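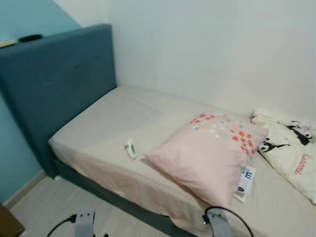 Odette Guérin wrote:

> We are looking at the Kotness Erura two-arm kit for bedding work and
> have the quote from Tripathi, 4,000 for the arms and grippers. Is the
> Amik license at 3,000 needed on top, or can the arms be run without
> it? Also, how does the kit cope with soft goods on a low bed?

Odette,

The arms run without Amik. The stock driver gives joint control and gripper open/close, and logging is up to you. Amik adds synchronized recording and the two-arm replay tool. We bought it in May and I would buy it again for the replay alone.

On soft goods, our test setup is a single bed in a corner with a fitted sheet, a pillow and a printed blanket. The long side against the wall is the hard part. Reach is adequate for the near half of the mattress, and past that the base has to be moved.

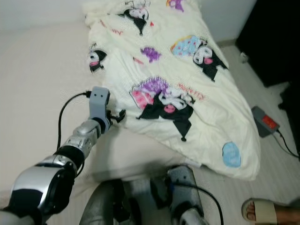

Odette also asked off list whether the gripper cables catch on fabric, and said that her group had seen this on another kit. They can. Each cable leaves the top of the gripper housing in a free loop, and Kotness ships no clips for it. We set the loop length by hand at the start of a session.

Grip force has 8 steps. The lower ones slip on a thick blanket, and the upper ones drag the sheet along with it.
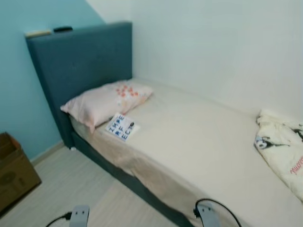 For flat items on the sheet, approach angle matters more than force. The fingers are stiff and need to come in low. The manual covers rigid boxes only and is no help with this.

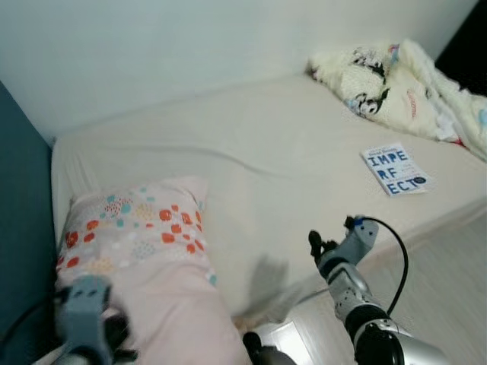

Calibration holds well between sessions if the wrist joints are homed first. Firmware before the current release skips that step without a warning, so check the version Tripathi sends you.

I can post our Amik config if it is of use.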